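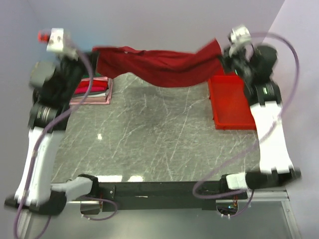
Re: [Clulwood sewing list] Folding big cloths without creases

Mesfin Hadgu wrote:
> I've got 14 cotton tablecloths to get ready for the supper in October
> and every one ends up with a fat ridge down the middle. I iron them,
> fold them in quarters and by evening they look slept in. They're
> 330 cm long, if that matters. Any tricks?

Oh, I love this question! I did a whole pile of long cloths for my sister's party at Nigatu Hall and came away a complete convert to folding from the corners.

Take one corner in each hand and pull the top edge out straight before you do anything else. If the cloth sags in the middle, or one end has bunched up in your fist, let go and find the corner again – it only takes a moment and it saves so much fiddling later. Give it one good shake, lay it down on the table and smooth from the centre outwards with the flat of your hand.

Then fold in thirds lengthways, not quarters, so you get no crease down the centre. After that I roll mine round a cardboard tube. The fabric shop will usually give you tubes if you ask nicely, and 3 cloths go on one tube quite happily.

Iron them while they're still a touch damp, and leave them flat for 20 minutes before rolling. Dark reds and navies I do on the wrong side, as they go shiny so easily.

Do tell us how you get on, I'd love to hear!

Tuvari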